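Monday, December 23, 2024

Radio voices and the Niltier games

I listened to the last 4 minutes of Saturday's game in the car, parked in my own driveway, because the TV feed had gone down again. We lost by two goals. I still enjoyed it more than most of the games I have watched this season.

Some background for people who don't follow the Niltier league. The club changed its broadcast setup in May. Before that we had Darcy Gosselin on play-by-play for home and away games, with Ingeborg Moser next to him when she could get off work. Now the home games go out on the Dafis stream with a rotating crew, and Gosselin is on radio only. The club said it was about cost. I believe them, but I don't like the result.

The stream crew is fine on names and penalties. What I miss is knowing where the puck is without looking up. Gosselin says "left boards, our end" before he says who has it. Moser played defense in college and she talks about gaps and changes, so you find out why a line got stuck on the ice for too long. On the stream I mostly hear about what somebody posted during warmups.

Carter Kennedy wrote to the club about this and got a polite answer saying the crew would be reviewed after the season. He put the whole reply on the supporters' board. Euan Ritchie answered under it that radio people always complain about TV people, and he has a point. I grew up with a radio in the kitchen and I probably expect too much talking.

As for the game, the power play was bad again. We keep setting up the same shot from the right point, and Lunditau had clearly watched tape, since they had a body in the lane every time. The second unit moved the puck better but only got short shifts. Hawthorne was good in net and neither of the late goals was on him. Attendance was given as 3566, which looked right from what people told me.

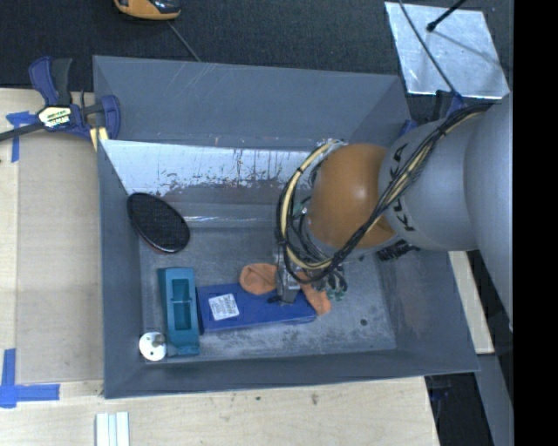

The next home game is against Dradine after the holiday break. My seat is in section 408, up high, and I plan to bring the small radio and one earbud and see how far behind the ice the broadcast runs. Last winter the delay was short enough to live with. If it has gotten worse I'll just watch the game and listen to the recording when I get home.

Harpreet Hawthorne's contract is up this summer too, and I haven't seen a word about it from the club. I'll write about that separately once the break is over.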